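Features > Workshop > Storage
Last updated: June

How a Parts Bin Wears

June - By the Ostero workshop desk

A sorting bin is a simple object: a flat floor, four walls that lean outward and an open top. The slope decides how the contents settle. At Skolton, a small shop that stocks game and puzzle pieces, the bins have been in service for 7 years, and the oldest ones show it.
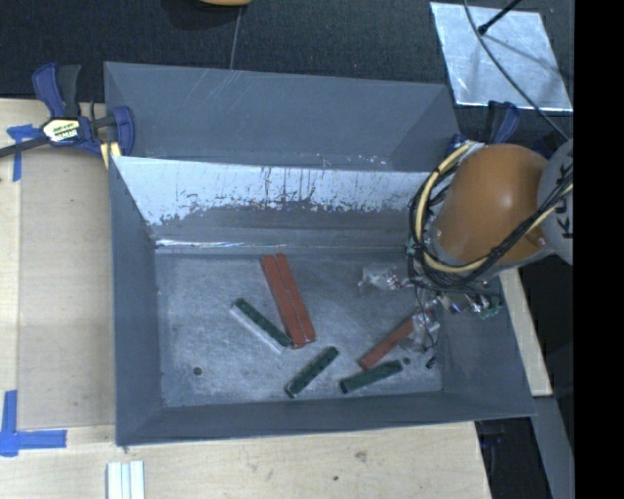
Long pieces are harder on a bin than cubes. A cube dropped against a sloped wall slides to the floor and stops. A long block lands on one end, pivots and drags a corner. Red and green blocks spread over a bare gray floor end up at several angles, with a pair sometimes lying pressed side by side, ends slightly staggered. The scuffs build up on the floor, and the back wall wears in ragged patches.

Skolton wipes its bins every 6 weeks and limits each one to 80 pieces - fewer if the stock is long. Farahani, a supplier of liners, recommends a thin mat for floors with open holes. Bedico sells a similar mat in gray. Both are cut to size with a utility knife and lie flat without glue.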